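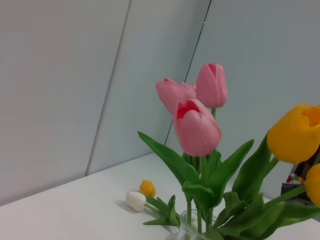
Issue 156, page 9

RULES FOR ROBOTS THAT SHARE A ROOM WITH PEOPLE

Words by Sumeya Birhane

Putting a flower in a vase is easy for you. You look, you pick up the stem, you let go when it is in. You have done things like it since you were very small.

A robot arm has to be taught. It also has to follow rules while it learns, and so do the people working near it. Some of the rules are laws. Some are standards, which are long documents that engineers from many countries agree on. Others are just good habits that a workshop writes on a sheet of paper and sticks to the door.

What is a standard?

Think of the plug on a lamp. It fits the socket in your kitchen and the socket at your gran's house because the people who make plugs and sockets follow the same instructions. Those instructions are a standard. Robots have them too. They say how a robot must stop, how hard it may push and what the people who use it must be told.

Stopping comes first

Every robot arm in a workshop needs a stop button that is easy to reach. It is usually red, on a yellow background, and big enough to hit with the palm of your hand. When somebody presses it, the arm must stop. It must not start again by itself when the button is let go. A person has to check that all is well and then switch it back on.

At the Gollel workshop, where robot arms practise handling small things such as tulips, the stop button is tested every morning before any other job is done. Italo Guerra does the test. He starts the arm moving slowly, presses the button and writes the result in a notebook. "If I forget the notebook, I have to do the test again," he says. "A test with no note doesn't count."

Slow and gentle

A heavy arm moving fast can hurt someone. So when people are close by, many robots are made to go slowly, and they are made to stop if they bump into something. The people in charge work out how much push is safe for a hand, an arm or a shoulder. Nothing should ever be near your face, so the arm is set up to stay well below head height or well away from where people stand.

Gentle matters for the things being picked up as well. A robot called Rendex was asked to lift a tulip bud by its short stem 100 times in one afternoon. The rule for that job was that a squashed bud meant a stop and a look at the settings. There were 2 stops. Both times the grip was too tight and had to be turned down.

Keep the table tidy

Look at the table in the photograph. Tulips stand in a clear glass vase, and two small buds lie beside it, one yellow and one white. The flowers are artificial, so they don't wilt and they don't need water. Water and electric motors are a bad mix.

Glass can break, though. The workshop rule is that anything breakable goes on the list of risks before the robot is switched on. A risk is something that might go wrong. Next to each risk, somebody writes what they will do about it. For a vase, that might be: move slowly near it, keep a brush and dustpan handy, wear shoes.

Rules for people

Robots can't follow all the rules for us. These are the ones on the door at Gollel:

Tie back long hair and take off dangly scarves.
Ask before you walk past the tape on the floor.
Never reach in while the arm is moving.
If you are worried, press stop. You will not be told off.

Italo says the last one is used most by visitors, and he likes it when they use it.

Try it yourself

Choose a job you do at home, such as laying the table or feeding a pet. Pretend a robot is going to do it. Write down three things that could go wrong, and next to each one write what you would do about it. Then ask a grown-up to read your list — they may spot a risk you missed.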